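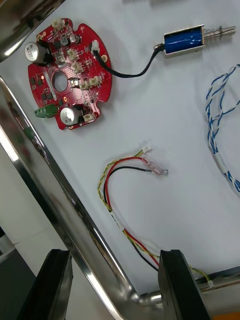

Teaching by demonstration (robots)

Teaching by demonstration is a way of getting a robot to do a job by doing the job with it, so you don't have to write out every move as code. I've been at it for a few years now, mostly with cables and connectors, and I still think it's the most fun you can have with a robot arm!

Two main kinds

In hand guiding, you take hold of the arm and push it through the task while it records its joints. It's quick to learn, but your own hands get in the way of the camera (mine always do). In remote control, also called teleoperation, you sit a little way off and move a handle or a smaller copy of the arm, and the big one follows. I prefer this for wiring, as you only see and feel what the robot does, so you can't cheat with your fingertips.

How much is enough

It depends on the job. Picking up a stiff block might need 20 or 30 goes. Wires are another story – they bend differently every time, they twist, they spring back – and my longest set, for plugging in a harness, ran to nearly 890. Birgit Diekmann, who taught me on the old Quaye arm, used to throw out any go with a long pause in it. I keep a few, particularly the ones where I missed and had to recover.

Software

Luredel records the arm and the cameras together. Plellovus is older and fussier about timing, though I do like its playback screen.

See also: Teleoperation; Hand guiding; Cable handling; Zandari (gripper)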